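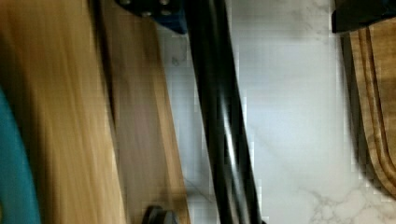
Gregor MacBrayne maintains that a wrist camera set up once at the bench stays set up, and that section 4 could be a single line: tighten the screws and go. We ran the Jaltow counter cell his way through May. Section 4 is longer now.

Cell Manuals > Jaltow Counter Cell > Wrist Camera

Saturday, September 2, 2023
By Teodora Georgiev

4. Checking the wrist camera view

The software will report "camera OK" whenever it receives a picture. It will say so with the lens pointing at the wall. Treat the message as proof that the cable is plugged in and nothing more.

4.1 Before you start

CAUTION: Put the arm in hold and lock the speed at its lowest setting before reaching near the fingers. Hold does not cut motor power. For any work on the mount screws, switch off at the cabinet.

1. Leave the counter laid out as it is for work. A bare counter gives a cleaner picture and a less useful check.
2. Wipe the lens with a dry cloth. Don't use the counter spray.
3. Open the live view at full size. The thumbnail on the Tunadska panel hides small shifts.

4.2 Finger position

4. Bring the arm to the check pose over the counter.
5. Find the long black finger in the live view. It should cross the picture from top to bottom near the middle, with the white marble to its right.
6. Compare it with the reference you saved at installation. If you have no reference, save one now and write the date on it. You can't check drift against memory, whatever the quick-start card suggests.
7. If the finger has shifted, power down and check the mount screws first. Do not correct it in software. The offset page will let you, and you'll have a loose mount with good numbers.

4.3 Exposure

The factory value is 4000 microseconds. It makes a bright, pleasant picture with the arm parked, and that is how the Heswood brochure shows it off. Wood grain is a better judge.

8. Jog the wrist slowly across the pale board and watch the grain. Long streaks mean the exposure is too long for that speed.
9. Drop the value in steps of 500 and repeat the move each time. Stop when the grain holds together or the picture gets too dark to work with.
10. Don't switch on auto exposure. White marble on one side and dark wood on the other will pull it around all day.

4.4 Edges and colors
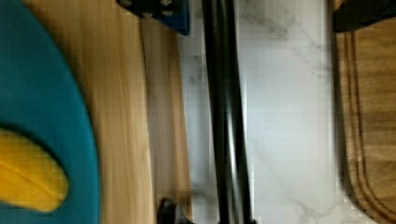
Skip the color check, Baird wrote back after reading the draft, the vision model sorts out color on its own. Maybe it does. We have yet to see a test that shows it on our counter, so the check stays in.

11. Park with the teal rim on the left and the grooved board on the right. Both edges should be easy to follow.
12. Look at the yellow item on the teal surface. It should look yellow, with no washed-out white. Lower the gain if it doesn't.
13. Save the view as the new reference and log the exposure value.

NOTE: Repeat 4.2 after any finger change or hard contact, and every 16 shifts regardless. The maintenance timer defaults to 2832 hours. Change it.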